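Week 6 handout: house rules for working around the arms

I'm putting this in writing because last week I said most of it out loud over the noise of the compressor and half of you were nodding at the wrong moments. It covers the benches and the hand-held grippers. The big cell has its own sheet, and you don't go in there without me anyway.

Start with speed. When there's a person inside the marked area, our arms run at 25 percent, and that goes for me too. I know it feels slow. I had a student in November who bumped it up "just to finish the last run" and we spent the afternoon finding out what a bent finger costs (87 dollars, plus the sulking). If you need full speed, everybody steps back behind the tape and somebody says so, loudly, before the button goes down.

Cables next, my favorite complaint. Before any run I want you to follow every lead with your eyes, from the plug to the thing it feeds. Loops get gathered and tied, or they go over the back of the bench. A loose coil near the working area is something a gripper can catch, and it will pick the worst one. Same for sleeves, by the way — push them up, and lanyards come off.

Then there's the question of who holds the stop. One person, named before the start, and that person does nothing else. No notes, no phone, no helping with the parts. If you're on your own you can set up and you can tidy, but you can't run.

For the hand-held tools the rules are shorter, and people skip them because there's no motor swinging at them. Check that the fingers close all the way. Check the lead isn't wrapped around your wrist. Put small objects down with some space between them, and if someone else's hand is on the table, wait until they're done. Talk to each other! It's allowed.

Write things down. Every session gets a line in the Dririk log: who, which bench, what you changed, what went wrong. "Nothing" is a fine answer if it's true. Filippos Margaritis reads the log on Mondays and he does write back.

For next time, read the Flokthorpe notes on risk assessment, sections 2 and 3, and bring one page on a bench you've used yourself. 600 words is plenty. I'd like to see a hazard you noticed, what you'd do about it, and who'd have to agree to the change.
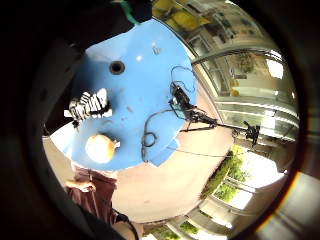
2 min read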